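Stustura Adventure Game Club
Minutes of the spring meeting, March 26, 2023

Chair: Itsuki Yagi
Minutes: Ilídio Barros
Apologies: the Cârstea brothers, both at work

Itsuki opened the meeting and thanked everyone for coming out in the rain. The minutes of the last meeting were read and accepted with one correction: the parrot in Forik is bribed with a fig, not a date. (Sorry! I played that part very late at night.)

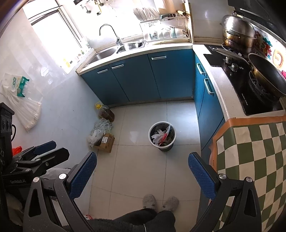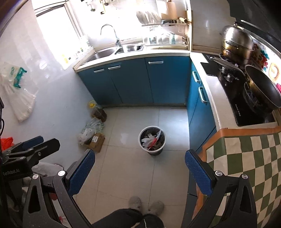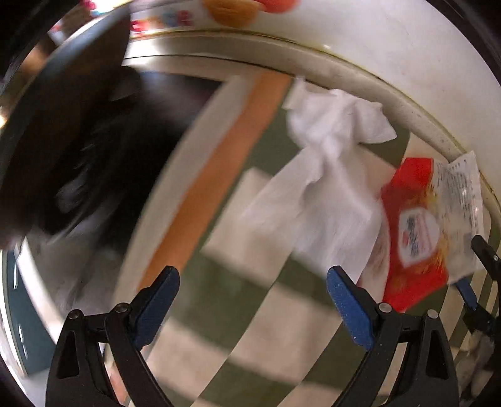
1. Game of the season: Forik

We all finished it this time, which hasn't happened since we started keeping minutes, and the talk ran well past its slot. The general feeling was very warm. Itsuki loved the opening on the ferry, where you can talk to every passenger before you have a single thing in your pockets, and the way the customs officer remembers what you told them if you come back two chapters later. I said the music in the salt mine is the best thing in it and I still think so. It starts as one flute and picks up another instrument for every lamp you light.

The lighthouse puzzle got the longest discussion. Half the room solved it by reading the keeper's diary backwards and the other half by wearing him down with the foghorn, and neither half knew the other way existed! Itsuki replayed the foghorn route on the club laptop so we could hear the dialog, and there are lines in there that most of us had missed completely, including a very good one about soup.

Complaints: the maze under the hotel goes on too long, and the walking speed in the harbor is slow unless you double-click, a thing the manual only mentions on its last page. The inventory also gets silly toward the end, when you are carrying a ladder, a live eel and two different anchors. I would not change the eel.

Verdict: 4 stars out of a possible five. Itsuki held out for the full five and asked for that to be recorded, so it is recorded.

2. The Zonda playthrough

We are still stuck in the observatory. The group save is at the point where the astronomer has gone to bed and the telescope is locked, and we have tried the hairpin, the butter knife and the wax on it with no luck. One suggestion was to go back to the market and buy the cheap spectacles, which none of us did at the time as they seemed like a joke item. That sounds promising and I can't wait to try it.

Hints policy was raised again. Agreed to keep it as it is: no walkthroughs on the group save until we have been stuck for 4 sessions. We are on our third, so there is one more honest go at it before anyone opens the hint file. Please don't look it up at home and then "have an idea." You know who you are.

Action: Ilídio to copy the save and label it properly this time.

3. Club website

The review archive now has 26 games in it, and the old ones have been tidied so that the spoilers are all at the bottom of the page. It looks wonderful, and reading through it took me most of an evening as I kept stopping to reinstall things. Itsuki's piece on verb menus is the most read page on the site by a long way.

Still wanted: a review of anything released in 2000. We have the years on either side and then a hole. Several people said that was a thin year for the genre, and then named game after game from it, so there is clearly something to write about.

Action: anyone who wants to fill the gap should tell Itsuki which game, so that we don't get three reviews of the same one.

4. Summer marathon

Set for August, dates to follow. The plan is to play a whole trilogy from start to finish with one person at the mouse and everybody else shouting. Agreed that the mouse changes hands at the end of every chapter and that the person holding it has the last word on what to click. Last year's arguments about the goat were mentioned and moved past quickly.

Trilogy still to be picked. Pirates and time travel were both popular, and there was a strong late push for the detective one with the hand-painted backgrounds. Vote by email.

5. Any other business

The boxed copy of Zonda has been found, with the cloth map but without the code wheel. If you borrowed the code wheel, please have a look in your drawers.

Itsuki asked for the next game of the season to be something short. Agreed in principle. Titles to be sent in before the next meeting.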